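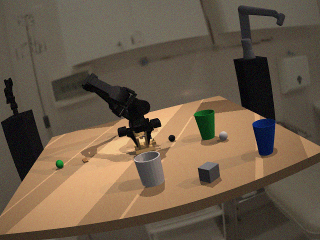 Automation for Small Shops, handout 4
Reading a vendor's kit: the Hikwood Tabletop Package
Instructor: Spyros Chrysikopoulos
January 2020

Bring this to lab. Last term's copies were mostly used as coasters.

1. What is on sale
Hikwood sells two things under one name. The first is a simulator license, with a table, cups, balls, a cube and a choice of arms. The second is a real arm that comes in a crate. The brochure moves between the two without signaling. Before you quote a number from it, find out which one it belongs to.

2. Price
License: $1,293 per seat per year. Arm: $3,000, gripper extra. The word "complete" appears on the cover of the brochure. The gripper appears on page 23.

3. The sorting claim
Hikwood reports 1,000 simulated runs of "place the ball in the matching cup." Ask what counted as a success. Sorin Matić, who ran the trial at our Dedton lab, found that a ball resting against the outside of the cup scored half a point. Many of us would like to be graded this way.

Also ask:
Were the objects moved between runs, or did they start in the same spots?
Does the ball roll if you nudge it? Check the friction setting. The default is generous.
What happens when the color has no matching cup?
Is the cube ever part of the task, or is it there to be knocked over?

4. Support
Email only. Replies are polite and recommend reinstalling.

5. Compared with Grinside
Grinside's package has fewer arms and uglier cups, but it logs every failed grasp with a reason. For a shop deciding whether to spend money, I'd take the log.

For February: one page, buy or don't buy, written for the owner of the Lewis bakery case. She has one counter and no patience. Do not use the word "seamless."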